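Section 7. Setting Up the Tumuvlow Label Printer

This section covers placing the printer, loading a roll, and printing a first label. Read it through once before you start. If you bought the printer as part of a Miseso storage kit, the roll holder is already attached and you can skip step 3.

What you need

The printer, the power supply that came with it, one roll of labels, and a USB cable if you don't plan to use Wi-Fi. Don't use a power supply from another printer, even if the plug fits.

Placing the printer

1. Choose a flat, steady surface near an outlet. Leave a hand's width of space behind the printer so the lid can open all the way.

2. Keep the printer out of direct sun and away from heaters. The labels are heat-sensitive and will turn gray if they get too warm.

3. Push the roll holder into the two slots at the back until it clicks on both sides.

4. Plug the power supply into the printer first, then into the outlet. The light on the front blinks white while the printer starts up and stays white when it is ready.

Caution: The print head gets hot during long jobs. Let it cool for 10 minutes before you touch or clean it.

Loading a roll

5. Press the release tabs on both sides and lift the lid.

6. Set the roll on the holder so the labels feed from the bottom, printed side up. Slide the guides in until they touch the roll. They should not squeeze it.

7. Pull the end of the roll forward past the front edge and close the lid. Press down on both corners.

8. Press the feed button once. One blank label should come out and stop at the gap. If the printer feeds several labels and then blinks red, it has not found the gap. Hold the feed button until the light turns off and let go.

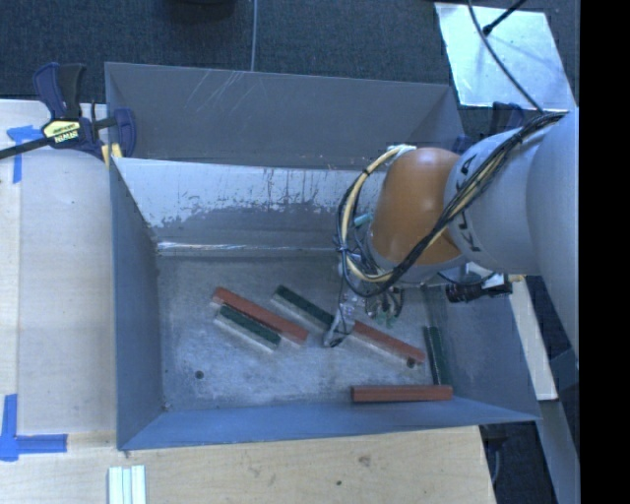

Note: Open rolls should go back in their bag between jobs. Dust on the edge of a roll ends up on the print head and leaves thin white lines down every label.

Connecting

9. Install the Tumuvlow app from the disc or the download page. Do this before you connect the USB cable. If the cable is already in, take it out and start again.

10. Open the app and choose Add Printer. Pick USB or Wi-Fi.

11. For Wi-Fi, hold the feed button until the light turns blue, then choose your network and type the password. The printer works on 2.4 GHz networks only. If your router uses one name for both bands, the printer will find the right one by itself, though it may take a second try.

12. Give the printer a name. Use something the rest of your household or office will recognize, as the name shows up on every computer that can reach it.

Printing a first label

13. Choose New Label and select the size printed on the inside of the roll's core.

14. Type a line of text. Long lines shrink to fit, and past 129 characters the app will ask you to split the text.

15. Press Print. Check that the text is centered. If it sits too high or too low, go to Settings, then Position, and move it one step at a time.

Stick the label on a clean, dry surface and rub it from the middle out. Labels don't hold well on rough or oily surfaces. For outdoor use, order the Gunport rolls, which have a stronger glue. Aaltonen rolls also fit but need the wide guides.

Care

Wipe the print head with the cleaning pen after every seven rolls. The app keeps a count of printed labels under Status and shows a reminder at 4000. You can clear the reminder without cleaning, but print quality will drop.

Section revised 1 July 2023 by Hertta Leinonen. Changes: steps 8 and 11 rewritten, note on wide guides added.

Was this section helpful? 10 people said yes | 7 comments
Contact support | © 2023 Tumuvlow | Back to top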